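Couples wanted for series two of our love story podcast

Hello lovely people! I'm Aoife, and if you've been listening to Grarkora you'll know I'm a hopeless romantic who cries at other people's wedding videos (strangers' ones included, my husband has stopped asking). We start recording again in October and I need new couples to come and tell me everything.

Last time round we had Gobnait Phelan and Fergal Moriarty, who went to the same primary school, couldn't stand each other, and got engaged 13 years after bumping into each other in a chip shop queue. I still get messages about that episode!

So who am I after? Mostly childhood sweethearts, pen pals, and people who split up and found their way back. You don't have to be married. You don't have to be famous either, though if you once came fourth on a telly singing contest I do want to hear about it, and so does my producer Nicanor.
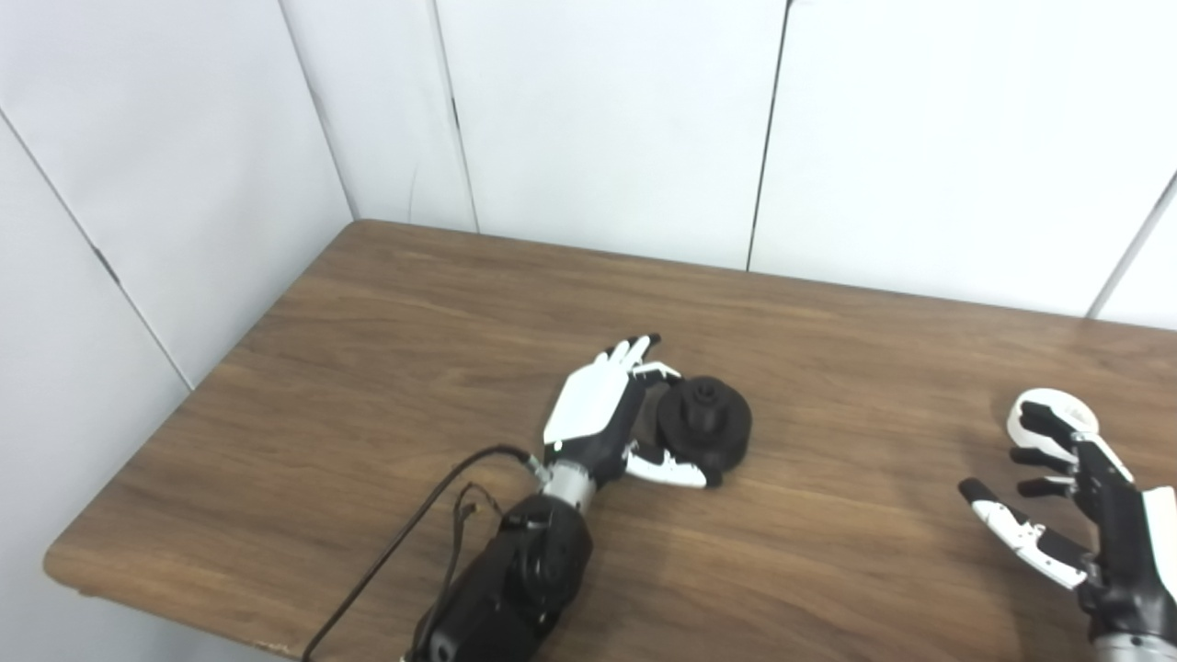 I've got room for 6 couples. Each recording takes 2 hours, tea and cake included, and you'll both need to be there, as it falls a bit flat with only one side of the story. We edit it down to 40 minutes, and you get to listen before it goes out. If there's a bit about your mother-in-law you'd like gone, it's gone.

We can't pay a fee, I'm afraid, but we cover train or bus fares, and every couple gets dinner for two at Vachon, where the chocolate tart is a thing of beauty.

To put yourselves forward, fill in the form on our contact page with your names, how you met and one photo of the pair of you from the early days (bad haircuts very welcome). You both need to be over 18. Please get it to me by 6th September. I read every single one myself, usually in bed with a biscuit, and I'll write back either way.

Aoife Lenihan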